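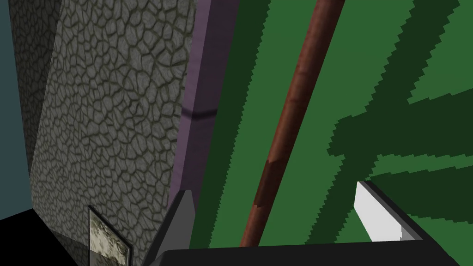
Keeping the old walls of Trultuvthorpe standing

Sep 11, 2006
By Damian Schnyder

Print this article | E-mail to a friend

Filed under: Homes & Trades

Onyekachi Ojo has repaired stone walls in and near Trultuvthorpe for most of his working life. He did 8 years with a builder, which he describes as mostly carrying, and then set up alone. I met him at his yard on Ocampo Lane, where he was sorting stone into heaps by size.

The first thing he looks at on any job is the mortar. "People worry about the stones," he said. "The stone is usually fine. It's what's been put between them in the last thirty years that does the damage."

He means hard cement. Old walls were built with lime, which lets damp out through the joints. When the joints are sealed the damp stays in, and the face of the stone starts to come away in frost.
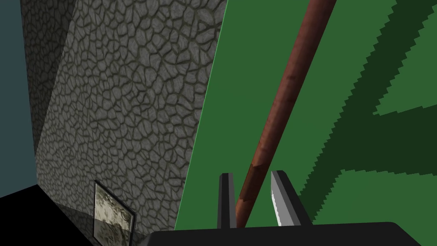

Rounded stones with narrow, darker joints.

His biggest job so far was the boundary at Drandovum, a former mill, where 68 metres had to be raked out by hand. It took three months. I asked if a power tool would have been quicker.

"Quicker, yes. Then you've cut the edges off all the stones and you can't put them back."

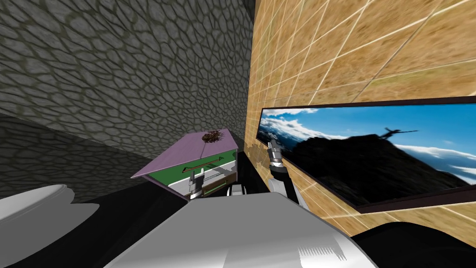 He mixes his own lime and will not use it after the end of September if he can help it. Customers do not always like being told to wait until spring. One at Prakik went elsewhere and rang him the following year to have the work redone. Ojo charged him about £800, the same as the first quote.

He takes on small jobs as well as large ones, and he will look at a wall for free if it is local. For anyone wanting to try a garden wall themselves, his advice was short. "Do a bit at the back first. Keep it covered with wet sacking. Leave it alone."

Print this article | E-mail to a friend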